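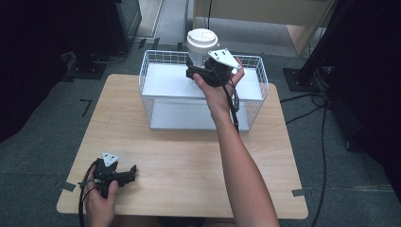

Le gaufrier Pikodier de Cladus : peut-on vraiment tout mettre dedans ?

Publié le 26 mai 2021

J'ai acheté le gaufrier Pikodier au mois d'avril, dans le magasin Szabo où je vais d'habitude pour les épices et les moules. Il coûtait 58 euros. Sur la boîte, la marque Cladus promet qu'il transforme en gaufre « tout ce qui reste dans le réfrigérateur », et cette phrase m'a convaincue plus que le prix. J'aime beaucoup les plats un peu absurdes. J'ai déjà mangé une pizza roulée comme un sushi et j'en garde un bon souvenir.

L'appareil a une puissance de 800 watts, un seul bouton pour le thermostat et deux lampes : une rouge quand il est branché, une verte quand il est prêt. Il n'y a pas de minuterie. Les plaques se retirent avec deux petits clips sur le côté, et je dois dire que c'est la raison principale pour laquelle je le garde. Mon ancien gaufrier avait des plaques fixes, et le fromage qui avait coulé dans la charnière y est resté jusqu'à la fin de sa vie.

Les pâtes d'abord

J'ai commencé par des spaghettis à la tomate de la veille. Le livret conseille de les mélanger avec un œuf et une poignée de fromage râpé, puis de fermer sans appuyer. J'ai appuyé. La sauce est sortie par les deux côtés et une partie est tombée sur le plan de travail. La deuxième fois, j'ai suivi le livret, et la gaufre s'est tenue d'un seul morceau, avec les bords très croustillants et le milieu encore moelleux. C'était bon, même très bon, avec un peu de crème et de poivre. Mon mari l'a mangée debout, à la main, comme une tartine.

Les pâtes courtes marchent moins bien. Les penne restent vides à l'intérieur et la gaufre se casse quand on la soulève. Si vous n'avez que des penne, coupez-les en petits morceaux avant de les mélanger à l'œuf.
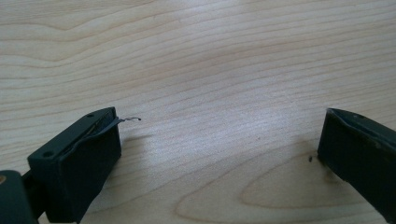

Photo : Tevstead / tous droits réservés

Le riz, la purée et le reste

Le riz collant donne le meilleur résultat de tous mes essais. Il faut huiler les plaques avec un pinceau, étaler le riz en couche mince et attendre plus longtemps que ce que l'on imagine. J'ai trouvé sept minutes suffisantes au niveau maximal. On obtient une galette dorée avec des petits carrés, dans lesquels la sauce soja reste bien. J'ai mis dessus un œuf au plat et des concombres marinés, et j'en ai refait deux fois dans la même semaine.

La purée de pommes de terre demande de la farine, sinon elle colle et se sépare en deux moitiés quand on ouvre. Avec trois cuillères de farine et un peu de ciboulette, elle devient presque une galette de pommes de terre. Les restes de farce de Noël, que j'avais congelés et oubliés, ont aussi très bien supporté l'opération.

Pour la pâte à pain, je suis plus réservée. Elle gonfle et soulève le couvercle, et alors le dessus ne colore pas. Le livret dit qu'il existe un crochet de fermeture sur la poignée. Il existe, en effet, mais il est en plastique fin et je n'ose pas le forcer.

J'ai essayé également une part de lasagnes froides. Je ne le recommande pas. Les couches glissent l'une sur l'autre et l'on finit par manger cela à la cuillère, ce qui est dommage pour une gaufre.

Le livret de recettes

Il contient 31 recettes, traduites d'une manière assez curieuse. On y lit par exemple « laissez la gaufre se reposer de ses émotions », et je n'ai pas encore compris s'il s'agit d'une erreur ou d'une plaisanterie. Comme le français n'est pas ma langue maternelle, je suis indulgente avec ce genre de choses. Les quantités sont correctes, sauf pour la gaufre au maïs, où il manque clairement du liquide : ajoutez un demi-verre de lait.

Les recettes sucrées occupent seulement les dernières pages. La pâte classique est trop épaisse à mon goût, et les creux du Pikodier sont moins profonds que ceux d'un gaufrier de Bruxelles. Si vous cherchez avant tout des gaufres légères pour le goûter, je pense qu'il existe de meilleurs appareils pour le même prix. 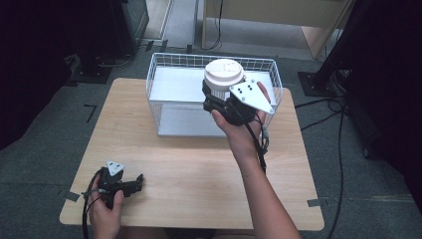 Pour la taille, il faut savoir que l'appareil fermé mesure 29 centimètres de long, sans la poignée. Il entre debout dans mon placard, à côté des planches à découper, mais le câble n'a pas de place pour s'enrouler et pend toujours quelque part. Ce câble est d'ailleurs trop court. Chez moi, je dois poser le gaufrier juste devant la bouilloire, et personne ne peut faire de thé pendant ce temps.

Le nettoyage

Les plaques vont au lave-vaisselle selon la notice. Je préfère les laver à la main avec de l'eau chaude et une éponge douce, et jusqu'à présent le revêtement n'a aucune rayure. Attendez qu'elles soient froides avant d'ouvrir les clips — j'ai été impatiente une fois et j'ai eu une petite marque sur le pouce pendant plusieurs jours. La rigole autour des plaques est utile avec le fromage, mais elle est étroite, et il faut un cure-dent pour les coins.

L'extérieur est plus pénible. Le couvercle est noir brillant et montre chaque trace de doigt, surtout quand les doigts ont touché du beurre.

Ce que j'aime : les plaques qui se retirent, la bonne chaleur, les gaufres de riz et de spaghettis.
Ce que j'aime moins : le câble court, le crochet fragile, pas de minuterie.
Ma note : quatre sur cinq.

Je l'utilise maintenant deux ou trois soirs par semaine, surtout à la fin du mois, quand les boîtes s'accumulent dans le réfrigérateur. Le prochain essai sera un reste de couscous aux légumes. J'hésite encore pour les pois chiches, que je vais peut-être écraser avant.

Commentaires (4)

gourmande_du_nord
Merci pour ce test ! J'ai fait la gaufre de spaghettis dans un vieux gaufrier et c'était un carnage, je n'avais pas mis d'œuf. Je recommence ce week-end.

Anonyme
Le mien a perdu son crochet au bout d'un mois. Je pose un dessous-de-plat en fonte sur le couvercle et ça ferme très bien.

papillote
Est-ce que quelqu'un a essayé avec des falafels ? Même question que vous pour les pois chiches, en somme.

gourmande_du_nord
@papillote oui, avec le mélange tout prêt. Il faut beaucoup d'huile et ne pas ouvrir trop tôt, sinon tout reste en haut.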